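Tuesday, June 24, 2025

Bench notes, soft goods. Continued from the page with the coffee stain.

Sorting the sponges again. Last week I have put everything that is soft into one tray and told myself I would make the groups later, so today is later. Triin Laur needs the small pieces for the hand-feel cards and she asked me not to mix the foam with the cleaning sponges, as they did last time in Plikildale, where nobody could say afterwards which piece had been which.

The groups I use from today:

- **S**, sponges with a scouring layer. The yellow with green is the only kind I keep for now. Older ones go to the sink.
- **F**, plain foam, any colour. White, cream, also the offcuts.
- **P**, plush and fluffy. Pompoms, powder pads, anything that holds dust.
- **X**, everything soft that is not one of these. Tissue packets are X, even if Kęstutis says that a packet of tissues is paper and should live with the paper. When you press it, it behaves like a soft thing.

The yellow one with eight sides I could not decide. It is a sponge but has no green layer that I can find, so by my own rule it is F. I wrote F and put a small question mark beside it. If somebody has a strong opinion, please write it in this book and do not move the sponge.

The tray itself is good. It is shallow, so the pieces at the bottom are also the pieces at the top. In the deep Drikley box I was always digging, and the small things went under the foam and I found them in October. I wrote with marker directly on the floor of the tray, and I intend to leave the writing there. Methylated spirits will take it off if we ever want, but please ask first.
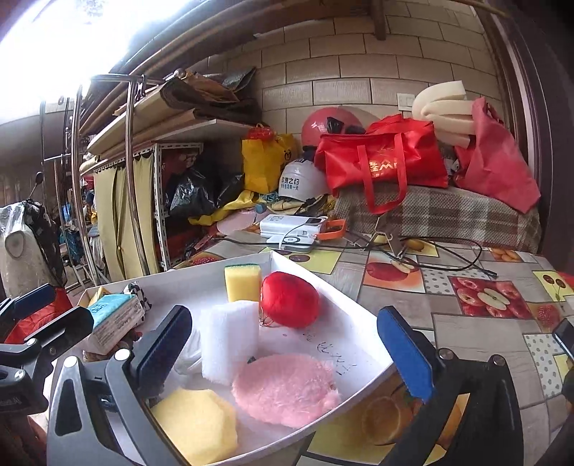

The fuzzy balls are the difficult ones in group P. They collect hair from everywhere, and the red one shows it the most. I tried sticky tape on a spare ball and it took away fluff together with the hair, so this method is finished. A soft toothbrush, dry, in one direction only, is better. For the keyring loops I was thinking to cut them off, but Triin wants them to stay. Her argument is that a person picks up a ball with a ring differently from a ball without a ring, and she would like to have both sorts. I agree, but then they must be written on the card as "with ring".

Prices, so I don't search for them again. The bag of mixed foam from Kazlauskienė was 49 dollars with the postage, which I find too much for offcuts, but the edges are clean and they don't crumble. Orkness is cheaper if you take 600 pieces. We don't need 600 pieces and I don't know where we would put them. The cream foam is on the sofa already and I would like one day to sit there again.

About the sofa. The helmets have no hook yet. Kęstutis has promised a rail for them beside the metal shelves, behind the curtain, and until then they stay on the brown plaid cover with the bags. I do not complain, only please put no foam *inside* a helmet. It takes the shape and then it is useless for the cards.

The oilcloth with the apples stays on the table. I was against it in the beginning because of the colours, and for photographing small things it is still too busy. But it wipes clean in one minute, and the bare table had splinters which pulled threads from the fluffy pieces. For the card photos I will lay a sheet of grey paper over it.

Small things still to do:

- [x] make the groups and write them here
- [x] read the cards from the first round, correct "spunge"
- [ ] tie up the black cables on the table, I caught my sleeve in them twice
- [ ] decide about the yellow one with eight sides
- [ ] compress test on group F, 2000 grams for one minute, then measure the height again
- [ ] same with 3000 grams, only if the first weight leaves no mark
- [ ] ask Triin how many cards she wants from group X

For the compress test I will use the kitchen scale and the flat weights, not books. Books slide. Kęstutis has the flat weights at home at the moment and will bring them when he comes with the rail.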